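Before the parasol goes up: my yearly check, with comments

I do this every spring before anyone is allowed to sit underneath. Tick as you go, and scribble on it if yours is a different make. 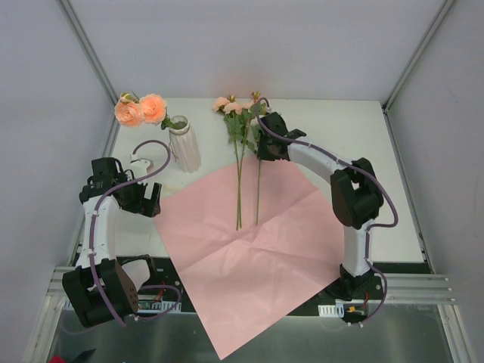

Words: Wajid Malik
Checked and updated: Tuesday, May 7, 2024

1. Base and weight
[x] Base sits flat, no rocking
[x] Filled to the top
Mine is the big Kofler one on the corner of the patio. It had dropped a fair bit over winter, so I topped it up with the hose and put a new washer on the cap (the old one had gone like biscuit).

2. Pole and joints
[x] Both halves lock together
[ ] No rust at the collar
Rust, yes. Only a light bloom, but I've left the box empty until I've rubbed it down and painted it. If yours is pitted, or you can push a screwdriver into it, please don't use it!
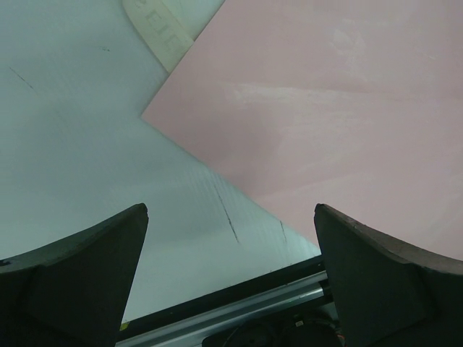

The clamp screw just above the collar is worth a turn as well, as mine works loose every year without fail. Hand tight and then a quarter turn with the spanner does me.

3. Ribs and canopy
[x] All 8 ribs open fully
[x] No splits at the rib pockets
[x] Vent flap stitched down
One pocket had a few loose threads, which I've gone over by hand with outdoor thread. Not pretty, but it'll hold.

4. Crank and cord
[x] Winds up and down without slipping
[x] Cord not frayed
A squirt of silicone spray and it's lovely again. Keep oil away from the cord, it picks up grit.

5. Wind
[x] Strap fitted and within reach
We're up on the hill at Durnach and it gusts, so mine comes down whenever the hedge starts moving. Last August I left it up over lunch and found it in next door's beans.

Still to do: paint the collar, order a spare cap, look at it all again in August.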